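发件人：Rasha Rizk
日期：2020-12-19
主题：Re: [设备规划] 双臂工位二期预算，请各组核对

汇总表收到。先回引文里的几个问题，再补两项表里漏掉的。

> 二期按 4 个工位报，单价沿用一期。Tindport 的报价 30 天有效，
> 备件比例暂按一期执行，有意见请在关账前提出。
> 另外，夹爪是否统一成一种型号？统一后采购单可以少拆一张。
> 线缆和扎带能否并入耗材，不单列？

1. 工位数。同意报 4 个，但建议分批下单：首批 2 个，验收后再下余下的。Vidivdale 那边的配电改造没有排期，四个一起到货只能放在走廊里。分批会不会影响折扣，请采购向 Tindport 书面确认，电话答复不算。

2. 单价。一期单价不含台面围挡和前梁，这两项当时走的是基建科目。二期如果全部走设备科目，单价要重算，不能直接沿用。

3. 夹爪。不建议现在统一。任务清单里既有果蔬，也有手工具和透明塑料袋，对指尖形状的要求差别很大。扳手这类重物要看夹持力和指面摩擦，袋子封口条要看指尖厚度。可以先统一法兰和电气接口，指尖按易损件单独立项，每工位配 3 套。

4. 线缆。请单列。沿臂走线在肘部和腕部反复弯折，属于有寿命的部件，并入耗材以后没法按工位追踪更换记录。扎带可以并入耗材。规格书里请写明最小弯曲半径，并注明前梁下方的余量长度由安装方现场确定，图纸上不标死。

漏项：

a. 腕部相机模块的备件。表里只有主机数量，没有备件行。按每批 2 个报，支架随模块一起买，单买支架的交期比模块还长。

b. 任务物品。一期是各组自己垫钱买的，报销拖了很久。二期建议列一个固定包：塑料篮、果蔬、锤子、活动扳手、螺丝刀、带封口条的透明袋、工具箱。果蔬用仿真件还是真品，请 Awwad 组定，两者走的科目不同。工具箱占台面较大，采购前先核对外形尺寸，右侧要给机械臂留出肘部活动空间。

备件比例我没有意见，前提是指尖和线缆不算在比例之内，否则一个季度就能用完。

Cevavia 的替代报价我看过，硬件便宜，但软件授权按年收费，按 3 年合计没有优势。如果明年有人要把采集程序迁到他们的控制器上，迁移工时也要算进去，表里目前是零。我倾向于维持 Tindport，Cevavia 的报价留作比价附件，审计会要。

验收条款沿用一期文本，只改两处：双臂同时运行的连续时长要写成数字，不要写“长时间”；台面材质和颜色要与一期一致，否则两期数据的背景不同，后面还得分开处理。旧条款里“台面平整”一句保留。

请各组在 12 月内把工位分配回给我，不回复的按一期分配处理。修改后的表我会放在原目录，文件名后缀加 r2，旧版不删。

台面现状附后，核对布局时可以对照。

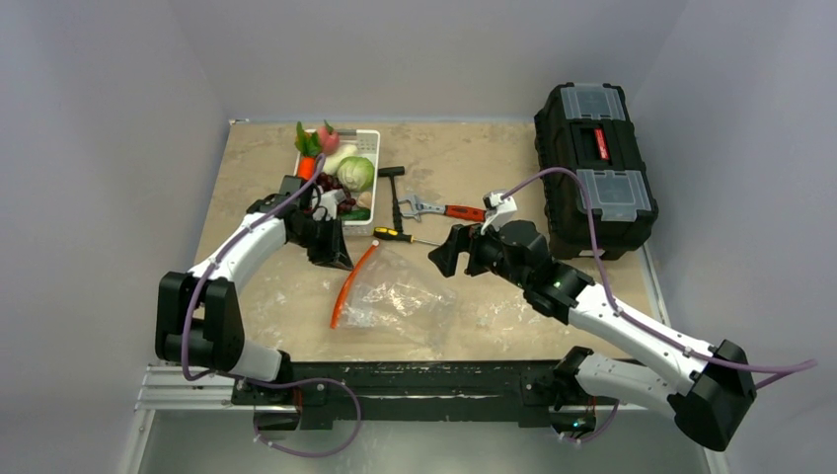

Rasha Rizk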